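Prollell – Notes on the Gray Cloth and Storage Set

We use cookies to remember your settings. Accept | Manage

Welcome, and thank you for stopping by! Prollell is our little collection about soft gray things and the places they get handled – the folding, the draping, the putting away – and it holds 3844 pictures from 20 sessions. Please read this page before you download, even if you are in a hurry.

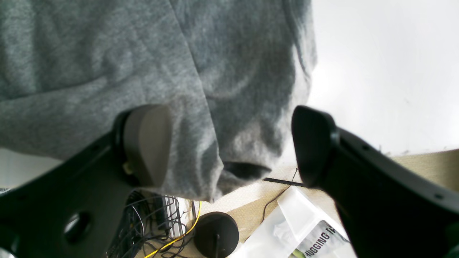

By Burgi Fuchs | May 18, 2021

Gray knit was my choice, and I will happily defend it to anyone. It shows every soft fold when it hangs, and the mottled color makes you look twice at where one layer ends and the next begins. In the labels we say "cloth" whenever a view leaves the garment uncertain, so please don't go hunting for sleeves in every file!

Gathered cloth has its own label, "bunch", used wherever the fabric is pinched into a narrow point.
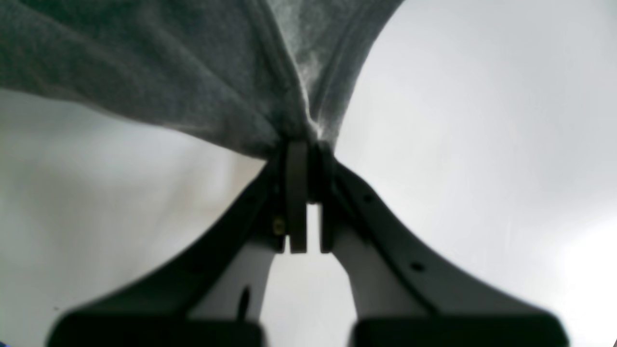

Tatlı wrote to ask whether a crease and a seam should really share one label, as they behave so differently once you start folding. It's a fair point, and the August release will split them. Until then both are under "line", which covers some 603 entries.

Cloth on a table is kept apart from hanging cloth, in the folder called "spread".
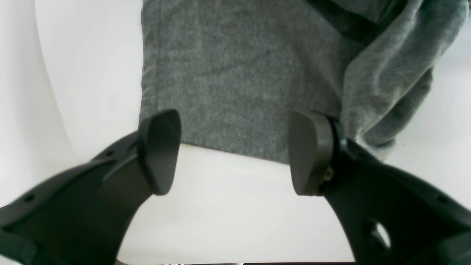

Gray cloth over a white tabletop, folder "spread".

Boxes came in later, at Jurnum's suggestion, and I have grown rather fond of them. A straight, crisp edge is a nice rest after all that knit. Cables are labeled only as "cables", however tangled they get.

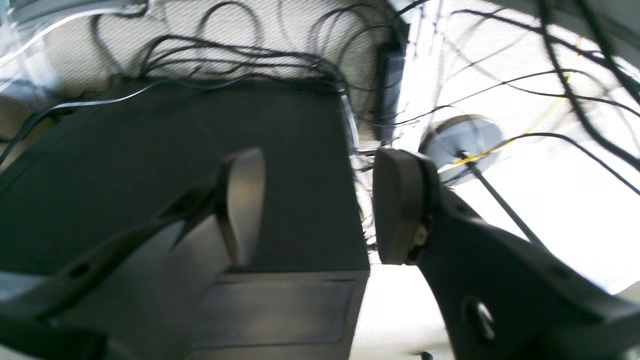
Dark gray box, black cables behind, folder "storage".

Known problems: 4 entries in "storage" have two labels each, and I haven't settled which to keep. If you spot others, write to me care of Sumance and I will fix them in the next release.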